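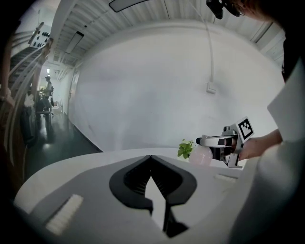

Why do soccer teams swap ends at halftime?

So that both teams get a fair turn at each end of the field. Wind, sunshine and sloping grass can all help one side more than the other, and swapping evens things out.

Let's start with the wind, which can be a real troublemaker! If it blows hard toward one goal, a kick in that direction can sail much farther than the player meant it to. Kick the other way and the ball might slow down, hang in the air and even drift backward. Goalkeepers have to watch very carefully on days like that.

Then there's the sun. In a late afternoon game it can be low in the sky and shine right into the goalkeeper's eyes (that's why some of them wear caps). After halftime, the keeper at the other end of the field gets a turn at squinting.

And slopes! Lots of small clubs play on fields that aren't flat at all. At Nernescombe, the grass drops 5 feet from the top goal to the bottom goal. Fans there call attacking the bottom goal "going down the slide," and they love it when their team gets to do it in the second half, when everybody's legs are tired.

Who picks which end to start at? Before the game the referee tosses a coin with the 2 captains. The winner can choose which goal to attack first or choose to take the kickoff.

Some fans swap ends too! At small grounds where you're allowed to walk around, supporters like to stand behind the goal their team is attacking. When Nernescombe played Wosonari in May, 42 visiting fans picked up their flags, their drum and their hot chocolate and marched all the way around to the other end. What a parade!

Try it yourself: next time you play in the park on a windy day, kick the same ball as hard as you can both ways. Which kick went farther? Now swap ends with your friends and play on!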